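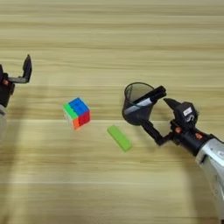
How to Refinish a Light Wooden Tabletop

By Horácio Lobo
Updated 2025-02-21

A pale wooden top shows wear sooner than a dark one. Rings, ink and gray patches near the edges all stand out. Most of it can be fixed in a weekend with a sander and a can of oil. These steps are for solid wood. If your top is veneer, read the note at the end before you sand anything.

What you need

Random orbit sander
Sanding discs in 80, 120, 180 and 240 grit
Sanding block for the edges
Vacuum with a brush head
Mineral spirits
Clear or white-tinted hardwax oil
Lint-free cloths
Dust mask and gloves

I use Murkari hardwax oil in the white tint. Pacheco makes a clear one that goes on a little thinner and costs less. Either will do. Straight linseed oil will turn a light top yellow within a year or two, so leave it for darker wood.

Step 1. Clear and wash the top

Take everything off the table and move it somewhere you can make dust. If the top comes off its legs, take it off and lay it on sawhorses with an old blanket over them. Wash it with a few drops of dish soap in warm water, wring the cloth out well, and wipe with the grain. Wipe again with plain water. Let it dry overnight.

Old wax has to come off before sanding or it will clog the discs. Put some mineral spirits on a cloth, rub a small area, and look at the cloth. If it comes up yellow or brown, keep going until a fresh cloth stays clean. Open a window for this. Lay used cloths flat outside to dry.

Step 2. Find the old finish

Put a drop of water on the wood in a spot that gets little use. If it beads and sits there for 10 minutes, there is still a film of varnish or lacquer and you should start with 80 grit. If the drop soaks in and leaves a dark spot, the old finish is mostly gone and you can start with 120.

Step 3. Sand with the grain

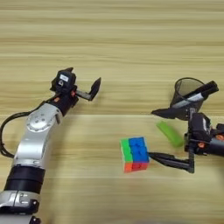
Step 4. Work up through the grits

Keep the sander flat and let its own weight do the cutting. Move it slowly along the grain, overlapping each pass by half. Don't stop in one place, and don't tip it onto its edge to chase a stain. That leaves a dip you will feel later with your hand.

Vacuum between grits. A single piece of 80 grit left on the surface will scratch right through your 180 pass. Before changing discs, scribble lightly across the whole top with a soft pencil, then sand until the pencil is gone. It's a slow way of working but you won't miss any spots.

Stop at 180 for a kitchen table. Go to 240 for a desk if you like a smoother feel. Going finer than that closes up the surface and the oil won't soak in evenly.

Do the edges by hand with the block. Round the corners over very slightly, two or three light strokes, so they don't splinter.

Step 5. Deal with the dark marks

Black rings are usually a reaction between iron and damp wood, and sanding may not reach the bottom of them. Oxalic acid sold as wood bleach will lift most of them. Follow the directions on the tub, wear gloves and eye protection, and treat the whole top so you don't end up with a pale circle. Rinse well, let it dry for a full day, and give it one light pass with your last grit.

Step 6. Oil it

Stir the can, don't shake it. Try the oil on the underside first and check the color when it's dry. Then put a small amount on a cloth and spread it as thin as you can, along the grain, one section at a time. Wait for the time given on the can and wipe off whatever hasn't soaked in. Leave it overnight and put on a second thin coat.

Oily rags can catch fire on their own if you ball them up. Soak them in water and hang them outdoors in a single layer until they're stiff.

You can put light things on the table after a day. Keep water and hot dishes off it for a week.

Note on veneer

Look at the end of the top. If the grain lines on the surface don't carry on over the edge, it's probably veneer. Skip the power sander, use 180 by hand, and stop as soon as the surface looks even.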